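Candela Aguirre
@candela_shopnotes

Refinishing the play board this month. It's a plain maple rectangle, pale, with fine grain, and it had gone gray along the front lip from hands. Notes for anyone doing the same.

1/ Scraped first, then sanded. I stopped at a fine grit. Going further burnishes maple and the oil sits on top.

2/ There is one darker streak in the grain across the lower part. It is not a stain. I spent most of an evening finding that out with a card scraper.

3/ Finish is Pomach board oil, two thin coats, wiped back after 6 minutes. The tin says to leave it longer. On maple that gave me a tacky patch near the corner, so I don't.

4/ Leandro Manzano asked about film finishes. I tried one on an offcut. Plastic blocks slide too easily on it and the corners leave white marks. Oil scuffs too, but you can re-oil one spot without stripping the whole board.

5/ The blocks got a wash in warm water and dish soap, then a towel. No solvent. Acetone will haze a lot of colored plastics – test on the underside if you must.

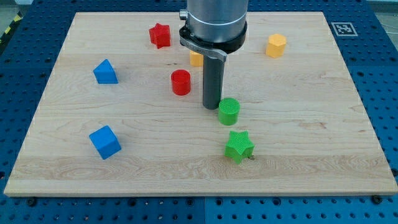

6/ Weight matters more than I expected. A thin board creeps when a kid leans on it. Mine stays flat on the perforated table, bolted at the front lip, and I'd like to keep it that way.

7/ Shapes with a flat top are easier to wipe down. The star takes longest. Dust packs into the inside corners, and a dry toothbrush gets it out.

8/ Next coat in November, front lip only. Pendo Mussa has the rest of the tin until then.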